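New freshwater crab found in streams above Jindville

A freshwater crab living in the hill streams above Jindville has been recognised as a new species after a study of its shell, legs and genetic material. It has been given the name Shahbazi crab, after the valley in which it was first collected.

The crab is small and dull brown, with paler joints and a narrow band of orange at the tip of each claw. The largest animal measured so far had a shell 3 centimetres across. It lives under flat stones in fast, shaded water and comes out after dark to feed on fallen leaves, insect larvae and the occasional dead tadpole.

Local people have long known that there were crabs in the streams, and children in the upper villages catch them for fun during the dry months. Until now they were assumed to be the same as the common brown crab found in ditches and rice fields lower down. The two look alike at first glance, but the hill crab has longer back legs, a flatter shell and a row of blunt bumps behind each eye. The common crab has none of these bumps.

The first hint of a difference came during a water quality survey in February. The survey team was sampling stream insects and kept finding crabs in its nets at a height where the common species had never been recorded. A few were kept for a closer look, and the bumps behind the eyes were noticed the same evening.

Tissue samples were then compared with those of other crabs from the region. The results put the hill crab on a branch of its own. Its closest relative lives on the far side of the Dorkitz ridge, in streams that drain in the opposite direction. The researchers believe the two were separated when the ridge was lifted and the old river was split, although they have not put a date on this.

Unlike many crabs, which release tiny larvae into the sea, the Shahbazi crab spends its whole life in fresh water. The female carries her eggs under her tail flap and the young hatch as complete crabs, small enough to sit on a grain of rice. They stay with her for some days before moving off under nearby stones. This way of breeding suits a stream far from the coast, but it also means that young crabs do not travel far. A population that is lost from one valley is unlikely to be replaced from the next.

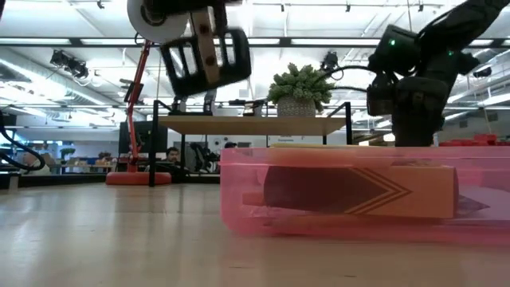
Batix, a group that records wildlife in the hill streams, said it welcomed the finding but wanted to see the upper valley protected before more work was done on the species. The group said that naming an animal was the easy part, and that the streams had already lost much of their shade to clearing. It asked for a strip of trees to be left standing along both banks, and for cattle to be kept out of the spring pools.

So far the crab has been found in 3 streams, all of them within the same valley. Searches in 2 neighbouring valleys turned up only the common species. The team counted 80 adults over the whole survey, most of them in the highest stream, where the forest reaches right down to the water. Fewer were seen further down, where the banks are open and the water is warmer by midday.

The count is not an estimate of the full population. Crabs hide well, and many of the best pools can be reached only on foot along the stream bed. Heavy rain also stopped the night searches for part of the season. Even so, the small range is likely to count against the species when its status is assessed, and the researchers have suggested that it be treated as threatened until more is known.

The main risks are thought to be silt and heat. When trees are cut on steep ground, soil washes into the water and fills the gaps under the stones where the crabs shelter. The Shahbazi crab does not seem to dig burrows as the common crab does, so it has few other places to go. Farm chemicals are a lesser worry at present, as there is little planting above the village, though that could change if the track up the valley is improved.

Crabs matter to the rest of the stream too. They break up fallen leaves, which feeds smaller animals, and are eaten in turn by otters, herons and large frogs. Crab shell was found in most of the otter droppings collected beside the highest stream, but it could not be matched to one species or the other.

Further night searches are planned on the Dorkitz side of the ridge, starting when water levels fall. The team also hopes to learn how long the crabs live and how often they breed, neither of which is known. Visitors to the valley are asked to put back any stones they lift, the same way up, and to leave the crabs where they are.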